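Subject: Re: [bench-automation] Budget for second Skement cell, numbers wanted before March
Date: December 14, 2021

> We have approval in principle for a second two-arm cell but no line items yet.
> Can whoever ran the purchasing on the first one send the actual costs, and
> say what you would order differently? Also, is the Faltirel rail worth it over
> bolting the bases straight to the table?

Replies in order.

1. Arms. Awad quoted 2,852 per arm, grippers included, freight extra. The quote lapses at the end of March. I would order both on one purchase order, as customs brokerage is charged per shipment.

2. Rail. Yes, keep it. Moving a base on the first cell takes a hex key and a few minutes. Drilled holes in a tabletop are permanent, and our spacing changed twice during commissioning.

3. Enclosure. Plain walls on aluminium posts, matte finish. Multinis cuts the panels to size, lead time 5 weeks. Specify the colour in writing – they will otherwise ship whatever is in stock.

4. Cabling. Budget 199 for spare cable sets. Leave enough slack for the wrist at full extension, and put slotted trough under the rail from the start. Retrofitting it meant pulling the bases.

5. Test objects. Trivial cost, but they need a line or they come out of consumables. Plastic produce in a basket is adequate for pick trials: mixed shapes and sizes, a rim the gripper has to clear, no spoilage. One arm over the basket and the other folded back is the clearance case to plan the table width around.

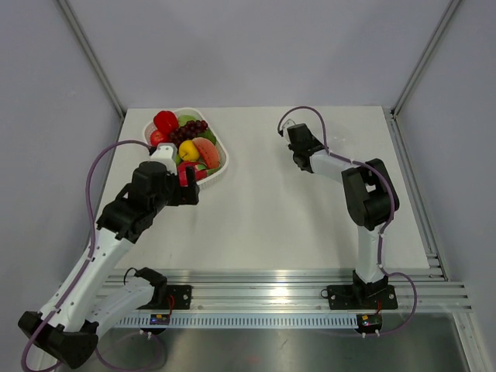

6. Spares. Hold 4 gripper finger sets and one controller board per arm. The quote covers neither, so ask Awad to add them as separate lines – finance will want them coded apart from the capital items.

The revised spreadsheet is in the Skement folder, second tab. Freight is still blank.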